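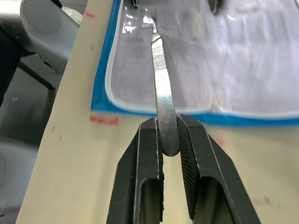

Rustusholm, 2020-08-09

Project report: how clean are shared kitchen sponges?
Group: Brenda Ocampo, Tadeo Tapia, Damián Henríquez. Supervisor Bronwyn Rutherford.

Why we did it. All three of us live in halls and the sponges are grim. Wanted to know if microwaving one is any better than rinsing it under the hot tap.

Method. 86 sponges from shared kitchens, swapped for new ones so people didn't mind. Eight were too torn to use so 78 went through. Cut a corner off each, shook it in sterile water, diluted, plated it out. Left overnight at 30 degrees, then counted colonies. Tadeo did the counting, Brenda checked every fifth plate. Labels were in pencil after the first lot smudged.

Results. Untreated sponges, median 2,220 colonies per plate (scaled up from the dilution). Rinsed, hardly any change. Microwaved for a minute, 310. Big spread between kitchens, see table 2.

Problems. Ran out of agar in week two and the second batch was a diffrent make. We didnt weigh the corners, should have. Microwaves weren't all the same power either.

Next time: fewer kitchens, more repeats on each. Damián has the raw counts if anyone wants them.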